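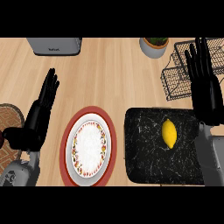

Week 4 – Reading a small town through its water

Okay, so last week we left off at railway sidings, and a few of you asked why so many wheatbelt towns sit where they do when there's no river for miles. Good question, and it's pretty much the whole of this week! Kukeron is our main case, with Marino and Mukau brought in later for comparison (they're the South Australian ones, don't mix them up in your essays like half of last year's group did).

Start with the granite. When I first drove out that way I was looking for creeks, like a proper city person, and I went straight past the thing I should have been looking at. Bare rock sheds rain beautifully. Put a low wall around the bottom edge, lead it to a tank, and you've got a supply of sorts. Settlers copied the idea all over the district, and the rock holes were being used and looked after by Aboriginal people long before any of that, so please don't write "discovered" in your assignment. I will circle it.

A quick sum, because I promised there'd be one. Say a rock catchment has a surface of 2,826 square metres and a summer storm drops 12 millimetres on it. Multiply it out and you get nearly 34 kilolitres, before losses. Then knock off what soaks into the cracks and what evaporates off hot stone – have a go with a third and see what you're left with.

We use cookies to remember your preferences and improve this site. Accept all | Manage settings
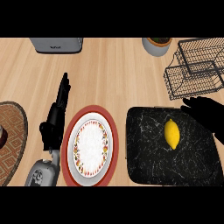

Now, household use. The reader has a page from an Irken farm diary, and I love it, it's so grumpy. The family is down to the last rungs of the tank and everything gets reused: washing water goes to the veggie patch, bath water goes to the chooks' yard, and there's a long complaint about visitors who rinse their cups. Read it for what it says about who did the carting as well as how much there was. The handwriting is rough but you get your eye in after a page or so.

For the tutorial, bring the map extract (sheet 231) and a coloured pencil. Mark every dam, tank and soak you can find, then draw in the old road. Have a think about which came first. Sometimes the map won't tell you and that's fine, just say so.

Reading: chapter 3 of the reader, plus the short piece on pipelines if you've got time. The written response is 588 words maximum – yes, it's an odd number, it's what fits on the marking sheet. Due by 5 pm, through the usual portal.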